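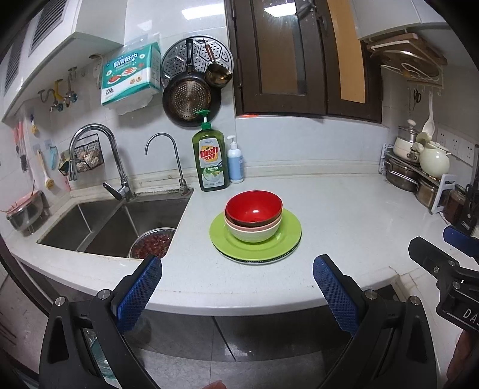 Bowls stacked on a plate beside the double sink, with the dish soap behind.

Washing up by hand in a double sink

Updated March 15, 2023

A double sink makes hand washing easier if you give each basin one job. Wash in one, rinse in the other. If one side is already taken up with food, as ours is with a bowl of red beans, finish with that first or move it to the bench before you run any soapy water.

Before you start

Scrape plates into the compost and stack everything on one side of the sink. Put the flat plates at the bottom and nest the bowls on top, largest first. Keep the stack back from the front of the counter. If food has dried on, leave the dish to soak for 18 minutes in warm water.

Washing

1. Fill the wash basin a third full with hot water.
2. Add 2 pumps of dish soap. Lemon or plain makes no difference to the result.
3. Take the bowls from the top of the stack first. Wipe the inside, then the rim, then the foot, where sauce tends to collect.
4. Wash the plates next, both sides.
5. Leave frying pans until last and change the water if it has gone greasy.

Rinsing

Use the pull-down spray over the second basin and hold each bowl at an angle so the water runs off. A filtered-water tap is slow and its cartridge costs money – keep it for drinking and cooking.

Drying and putting away

We use a Flemis rack, the short one, which fits beside the sink and folds flat. A tea towel on the counter does the same work. Let bowls drain upside down before you nest them again, or they will stick together. Pans and steamer racks can go back on their wall hooks once they are dry.

The seam behind the sink

Grime builds up where the sink meets the backsplash. Make a paste of baking soda and water, work it along the line with an old toothbrush, leave it while you dry the dishes, then wipe it off with a damp paper towel. Dark marks that stay put may be mould in the sealant – in that case the old bead has to be cut out and replaced.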